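Clearing a work table the lazy way

I have tried every desk system going, and the one I stuck with is the dumbest: shove it all to the back. If your table collects stuff the way mine does, give this an afternoon (or twenty minutes, if you don't stop to read old mail like I always do).

Step 1: Take everything off

Yes, everything! Pile it on the floor and wipe the top down. Marble patterns are sneaky because the gray veins hide pencil marks and crumbs, so get your eyes down low and look across the surface toward a window.

Step 2: Build one row along the far edge

Only things you use every day get to come back, and they all go in a single line. I put the mouse on its round pad at the left, then the laptop with the lid closed, then tape, then the hand sanitizer, and the power strip goes at the far right end. 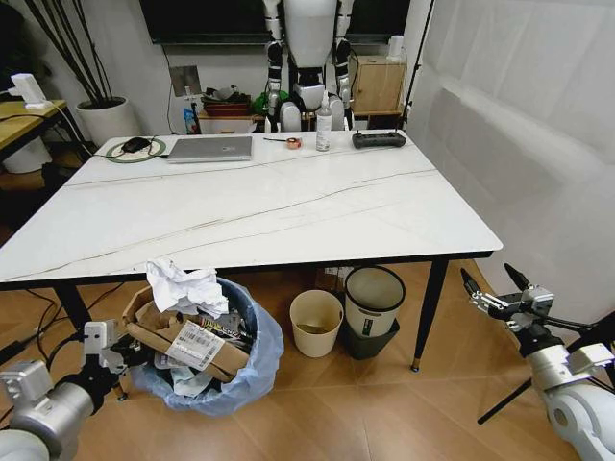 Step 3: Deal with the leftovers

Everything still on the floor needs a home that isn't the table. Trays and boxes can stack on a low cabinet, and paper towels are fine on top of a taller one. My cabinet is still a mess, but I can live with that for now.

Step 4: Reset at night

Close the laptop, push the row back in line, toss the scraps. I skipped this for most of April and had to start over from step 1.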